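Sikcombe Seed Library – April update

Quick one this month, sorry, half of it typed on the bus.

The swap went well. Better than last year by a long way. 371 packets out the door, mostly beans and silverbeet, and the purple carrots went before ten in the morning. Soledad Valdovinos brought a shoebox of her grandmother's broad beans, big flat brown things, and people were queueing for them. She's growing a full row this winter so there should be more come spring. If you took some, please save a few back for us. Please!

Returns are slower. We've had 97 packets come back since summer, a fair number with no name on them. A mystery pumpkin is fun once. Label your envelopes – variety, month picked, suburb. Pencil is fine, biro runs when it gets damp.

Tomatoes. A lot of you saved seed from supermarket tomatoes and want to know if we'll take it. We'd rather not, most of those are hybrids and what comes up could be anything. Grow them at home by all means. Aksel Thorlacius did and got something like a small sour plum, which he has been making into relish. Relish was good.

New shelf is up in the Vemier Street room, left of the door. Flowers on top, veg in the middle, herbs and odds and ends down the bottom. The drawers are alphabetical now, and by common name, so look under R for rocket and not whatever it was before. Jaqueline Alvarado did the whole lot over two evenings. Thank you Jaqueline. Put things back where you found them or you'll have her to answer to.

Autumn sowing, if you haven't started: broad beans, peas, garlic, onions, spinach, any of the Asian greens. Soil is still warm enough for carrots if you're quick about it. Keep them damp till they're up, a bit of old hessian over the row does the job. Coriander will finally behave now the heat's gone. Leave brassicas under netting for a few more weeks, the white butterflies are still hanging around my place and I doubt it's only mine.
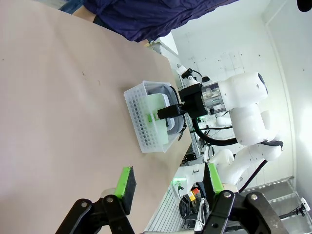 How long do pea and bean seeds keep once they're dried?

Three years or so in a paper envelope somewhere cool and dark, and often longer in a jar. Parsnip and onion are the fussy ones, use those within the year.

Germination testing is next. We have a backlog of older packets, some going back to when we were still in the hall at Javier, and want to know what's worth keeping. It's easy – ten seeds on damp paper towel, fold it up, into a bag, somewhere warm, check in a week. Take a few packets home and write the result on the front. Pichit Rattanakul has the list, see him before you grab any so we don't double up. He did the lettuces last month and most were fine, apart from one very old cos that did nothing at all.

Garlic order closes at the end of the month. Same grower as last time, out past Cludadeo. Purple hardneck and a white softneck. Small bulbs this year with the dry spell but good and firm, so seperate the cloves carefully and plant the fat ones. Eat the rest.

Noemí Bautista is after anyone with spare paper envelopes, coin size or a bit bigger. We go through piles of them. Also small jars with lids that still fit. Not jam jars with the smell of pickle in them, we have have enough of those.

Room is open from 2 pm as usual, come round the side if the front's locked. Bring a pencil.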